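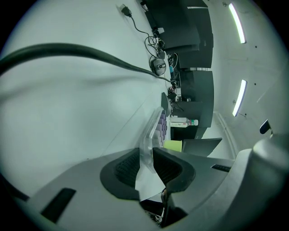
Ribbed grip pads above a pale tabletop.

The public charging points at Sullum have now been in service since February, and readers have asked for a short account of how they are performing. I have used them twice a week during that period and have kept a record of each visit.

The site is operated by Pasura and has two rapid units beside the old market car park. Payment is by card or through the operator's own app. In my experience the card reader is the more dependable method, although it takes longer to release the cable at the end of a session.

My longest journey this summer was 103 miles, from Sullum to Callero and back by the coast road. I left with the battery at 65 per cent and stopped once on the return leg. Drivers making the same trip should note that the Callero unit is switched off overnight and that the last session must begin before 2115. 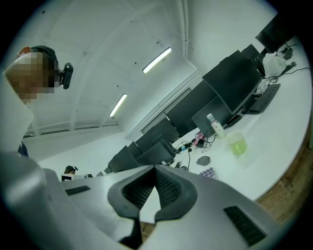 Parking remains the principal difficulty. The bays are frequently occupied by petrol and diesel vehicles on Saturdays, and the signs do not state that any penalty applies. I wrote to the operator on this point and received a courteous reply from Urmila Kanaujia, who confirmed that new signs have been ordered.

A further site is planned at Bajpai Road, subject to the agreement of the landowner. I shall publish the opening date when it has been confirmed in writing.

Posted September 1, 2018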